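Work and Automation, Unit 8: When the robot comes to the packing table
Handout for participants. Please read before the discussion hour.
Last revised 28/05/2019

1. Where we are in the course

In Unit 7 we looked at offices. Now we go to the places where food is sorted and packed. Our main case is the packing hall of Cimari, a vegetable supplier in Flaltside. Cimari packs mixed vegetable orders for small shops and canteens. In December the company started to use two robotic arms, which were installed by the firm Hornico. At that time 26 people worked in the hall, most of them longer than five years.

The word "automation" is used very freely. In this unit it means that a task, or one part of a task, is moved from a person to a machine. A job normally has many tasks. For this reason, please do not write "the job was automated" in your papers if you can say which task it was.

2. The tasks before the change

The packers divided their work in the following way:
Reading the order and choosing the container
Taking the vegetables from the trays
Checking for soft places, cuts and mold
Placing them so that heavy pieces do not press on the soft ones
Closing, labeling, moving to the cart

The third and fourth tasks were learned from older colleagues. No written instruction existed for them. When the installers asked for the rules of placing, the packers gave different answers, and several said that they feel it in the hand. Compare this with the text on tacit knowledge from Unit 3.

3. What changed for the people

Only the second task, and a part of the fourth, went to the arms. Nobody was dismissed, but contracts that ended were not always renewed. The people who stayed report these changes:

Less lifting. Shoulder pain was mentioned less often in the talks with the company nurse.
More waiting and watching. A packer now stands ready to help when a piece is dropped or not gripped. Some find this more tiring than packing.
A new rhythm. Before, a group could work fast for one hour and talk in the next. Now the speed is set for the whole shift.
New skills, but not for all. Eight packers received the training to restart and adjust the arms. They are paid a little more, and the others asked by which rule they were chosen.

In the first full month the log showed 1,279 stops where a person had to step in. The management read this number as a fault of the machine. The packers read it as a proof that their work was still needed. Both readings are possible, and you should be able to defend each of them.

4. The grip as a question of work

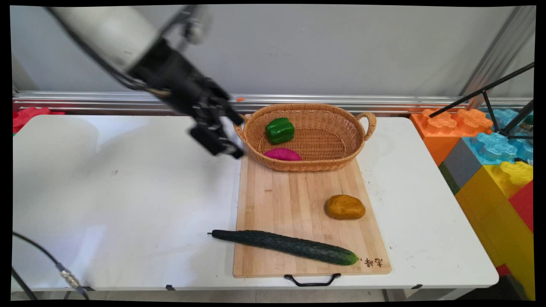 Gripping is the part of packing which outsiders most often think is easy. A packer changes the pressure and the angle of the fingers without thinking, and she could not tell you afterwards what she did. For a machine with two fingers each shape is a new problem. Take a long cucumber with bumpy skin, lying on a board, and beside it a rounded piece with the form of a potato. For the first one it matters where along the length you hold it, and for the second one the fingers have no flat side to close on. A basket with a handle adds one more difficulty, as the arm must come in without touching the handle or the things already inside. In the Cimari hall the solution was partly technical and partly human: the packers started to turn the vegetables in the trays so that they lay better for the arm. This work was in no job description, and it was not paid separately.

We call this "hidden adjustment work". It is found also in the Villanueva study of laundry workers, which you have in your reader.

5. For the discussion

Which tasks from section 2 would you keep with people, also if a machine could do them?
Who should decide the speed of the line, and how often can it be changed?
How could hidden adjustment work be made visible to the management, and is there a risk for the workers in doing so?

Bring one page of notes. Handwriting is accepted if it is readable.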